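Ponora Table Play Set: Arrangement Records
README and data card

Version 1.2
Last revised 2018-11-14
Maintained by the Bamell play materials group
Distributed through the Grirngate archive

Summary

Ponora is a set of written records describing how children's plastic cups, bowls and utensils are laid out on a table at different points in stacking and tidying up. Each record covers one arrangement: which pieces are out, what colour each one is, what it rests on or sits inside, and whether it is in the bin. The set holds 1063 records. It was made for work on colour naming, on the wording of position ("on", "in", "under", "next to") and on tidy-up instructions written for early childhood rooms.

The records are text and comma-separated tables.

Contents of the download

records.csv holds one row per arrangement.
pieces.csv holds one row per piece per arrangement, joined to records.csv on arr_id.
colours.txt is the closed list of colour words, with the permitted compound terms.
notes.txt holds free-text remarks by coders, keyed by arr_id. Most arrangements have none.
CHANGES.txt lists edits since version 1.0.

All files are UTF-8 with Unix line endings. The reference script reads the full set in around 20 seconds on an ordinary laptop. There are no nested fields and no quoted line breaks.

Pieces covered

Four classes are used.

cup: an open vessel that can be nested with others of its kind.
bowl: an open vessel coded separately from the cups, whatever its size.
utensil: a piece with a head and a handle. Spoons and ladles are both coded here.
flat: a thin piece lying on the table that the coder cannot place in another class.

A class is assigned from what can be seen at the moment of coding. A ladle whose handle is hidden may be entered as a bowl, and this does happen. The field class_sure takes y or n. Rows marked n should be left out of any count by class, but they can be kept for work on colour.

Stacks

A stack is any group in which one piece is held up by another. Nested cups count as a stack even when only their rims show. The order is entered from the table upward in the field stack_order, with colours separated by a vertical bar. 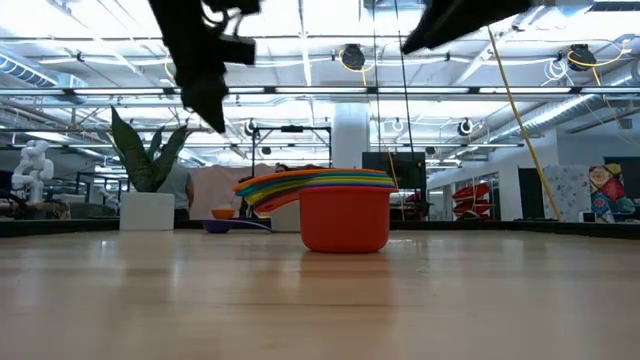

Tilted pile of rainbow cups on a red-orange cup; purple and small orange pieces to the left.

For a pile like this one, the red-orange cup is entered first as the base. The nested group above it is entered as a single unit, with its colours in brackets: orange, yellow, green, blue, purple, pink. The field lean is set to l, r, n or u (left, right, none, unclear). The field overhang is set to y where the upper unit reaches past the rim of the base by a clear margin, and the side is given in overhang_side. Coders do not estimate an angle. Version 1.0 had an angle field and it was withdrawn, as two coders could not be brought to agree on it for anything but upright stacks.

Pieces near a stack but not touching it are entered as loose. They are given a position relative to the stack and not to each other, except where one sits in front of another, in which case the field front_of is filled as well. Of the full set, 781 records include at least one stack.

Colour terms

The list in colours.txt has eleven basic words. Compounds are allowed with a hyphen where neither basic word will do, and "light" or "dark" may come before any of them. Blue is the word most often modified. Coders were told to choose the modifier by comparing pieces in the same arrangement, so "light blue" in one record and "light blue" in another need not be the same shade. Users who need a fixed shade should not use this set.

Red, red-orange and orange are the terms most often confused. The three were merged in the first draft and separated again in August, after which all earlier records were gone over a second time. Any copy of the set that lacks the term red-orange predates that change and should be replaced.

The bin

The bin is the end point for tidying and is treated as a fixture. It has its own fields in records.csv: bin_present, bin_place and bin_state. The place is coded as back, front, left, right or middle of the table, from the coder's viewpoint. The state is coded as empty, part, full or unseen. "Unseen" is used where the inside cannot be made out, and it must not be read as empty.

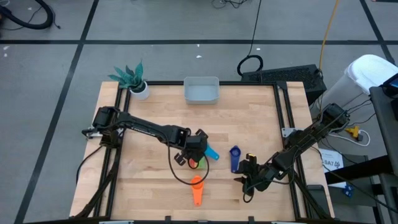
Utensils are the pieces for which the tidying records are most detailed, as they can lie in any direction and do not nest as the cups do. Each gets a heading for the handle, given as the side or corner of the table it points to. With a light blue, a dark blue and an orange utensil out and the bin still empty at the back, the record has three utensil rows, bin_place is back and bin_state is empty. The handle of the light blue one goes in as right-back and that of the orange one as front. Small pieces that cannot be placed in a class, such as the red one and the green one lying close together, are entered by colour with class_sure set to n and the field touching set to u unless contact is plain.

Potted plants are recorded as fixtures in the same way as the bin but without a state. The fields are plant_present and plant_place. The colour of the pot is noted and the colour of the leaves is not. Fixtures never count toward the number of pieces.

Table and surroundings

The tabletop is coded once per record in the field surface. "Wood, light" is the usual value. Reflections on the surface are ignored. Anything on the floor, and anything behind the far edge of the table, is outside the scope of the records and has no field. Marks and scratches in the tabletop are likewise not coded.

Pieces off the table

A piece that is neither resting on the table nor supported by another piece is coded with rest set to held. Its colour is entered as for any other piece. Its class is entered only where the outline is clear, and in practice class_sure is n for most held pieces. Where several colours show on one held item and the coder cannot tell whether it is a single piece or a nested group, it is entered as one row with the field unit set to u and all the colours listed in the order seen.

A held piece that overlaps the bin in view is not in the bin. The field in_bin stays n until the piece is resting inside. 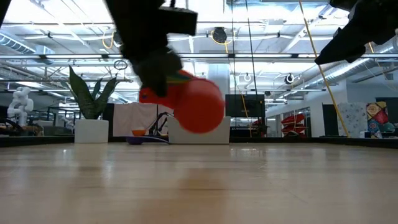
A reader of the previous version wrote to the archive that the in_bin rule was too strict for lesson planning. In the reader's words, "the children call it done as soon as the cup is over the bin, and the staff do too, so your tidy-up times will always run later than ours." The same message asked for a third value, "going in", to sit between n and y.

The request was considered and not taken up. A third value would depend on what happens next, and each record describes one moment only. Users who want a looser rule can derive one by combining rest = held with near_bin = y. The near_bin field was added in version 1.1 for that purpose. It is blank in records made before then, and blanks should be read as unknown.

Agreement between coders

A sample of 200 records was coded a second time without sight of the first coding. Differences were settled by discussion and the settled value is the one released. Both original codings are kept in the archive copy and can be had on request. Colour differences were mostly over red-orange and over whether purple or pink applied to the topmost rim in a nested group. Class differences were mostly over bowls and ladles.

The other records were coded once.

Known problems

Nested cups in the middle of a group may be missed if their rims are thin or the same colour as a neighbour. The number of cups in a group should be treated as a lower limit.

The words "small" and "large" appear in notes.txt but were never defined. They are relative to whatever else was out.

Records with bin_present = n include some arrangements where the bin was hidden behind a stack. These are flagged in notes.txt with the word "hidden", but the flag was not applied evenly before version 1.1.

The spelling of "grey" and "gray" was mixed in version 1.0. All values are now "grey". Scripts that match on the old spelling will fail without warning.

Intended use

The set is suited to checking descriptions of small arrangements, to writing sorting and stacking activities, and to teaching the coding of position. It is not suited to measuring how long tidying takes. It should not be used to rate one maker's play ware against another's, as makers are not recorded.

Licence and citation

The records may be copied and changed for any non-commercial purpose provided the source is named. Please cite as: Bamell play materials group, Ponora Table Play Set, version 1.2, Grirngate archive.

An earlier cup-stacking checklist, the Bataineh sheet, supplied the wording of the lean and overhang fields and should be cited alongside the set if those fields are used.

Corrections should be sent to the archive with the arr_id, the field name and the proposed value. Corrections without an arr_id cannot be traced and will be returned.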